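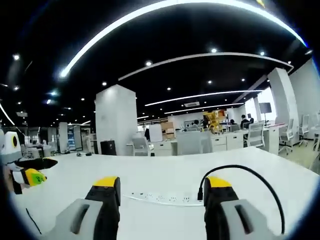

*Photo: Zusthorpe Laboratory*

**Figure 2.** White table with a power strip.

## 4.2 Gate position and heat wins

We coded 2435 heats from league meetings at Jamumeck and Flulville. Riders starting from the inside gate won more often at Jamumeck, where the first bend is tight. The effect weakened after track grading — usually for up to two heats — and then returned. Reserve riders were kept in the sample. Reruns were entered once, under the final result.

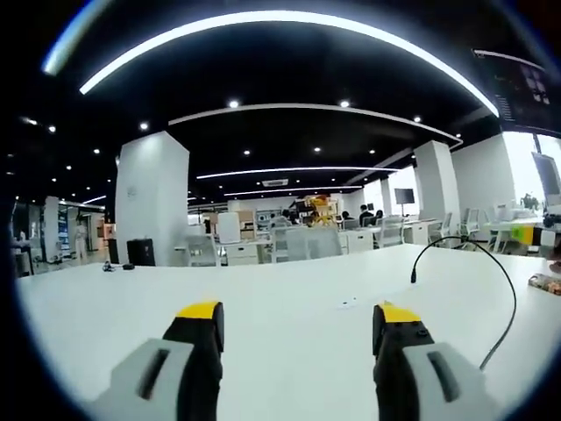 ## 4.3 Model

Following the Restrepo scheme, heat points were regressed on gate, rider average and heat number, with meeting as a random effect.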